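Tamby Swirl Patterns: read me first

Welcome, and thank you for stopping by! Tamby is a collection of 272 repeating patterns in the loopy, wavy style you used to find on kitchen curtains and the insides of suitcases. I started drawing them for my own hallway, got a bit carried away, and now there are enough of them that they need a proper page.

What you get

Each pattern comes as one square tile and a small text file listing its colors. Of the full set, 173 tiles repeat in both directions. The rest only repeat sideways, so they are happiest as borders or on a wall that is one strip high. The file name ends in "both" or "side" so you can tell which is which before you send anything off to be printed (ask me how I learned to do that).

The tiles are sorted into 4 folders: Latuheru for the warm reds and pinks, Ekon for blues and greens, Celletex for the fabric-friendly ones with thicker outlines, and a folder called Odds, where everything else ended up.

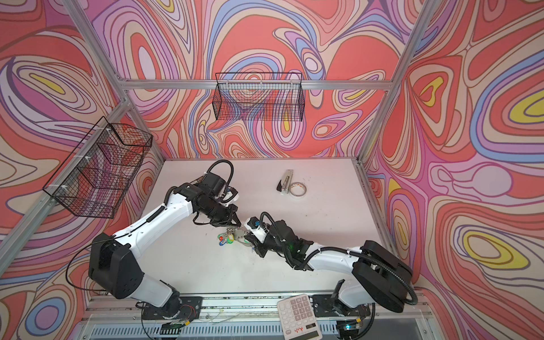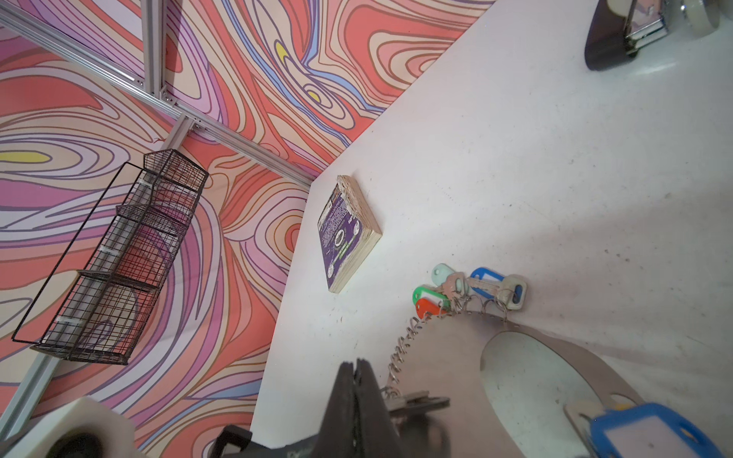

Coral, pink and pale blue swirls on the walls, with the yellow ovals mixed in.

Printing

Please print a test piece first, and make it bigger than you think you need. A swirl that looks lively on a screen can get very busy over a whole room, and the thin outlines close up if you shrink a tile below 70 percent. Matte paper has been kinder to the pinks than glossy, at least on my printer.

Known problems

A few of the Odds tiles have a faint seam along the left side. I am fixing them as I find them, usually late in the evening with a cup of tea, so check back in August for a fresh download.

Using the patterns

Home and classroom use is free. If you'd like to sell something made with them, drop me a note first and tell me what it is, I love hearing about it!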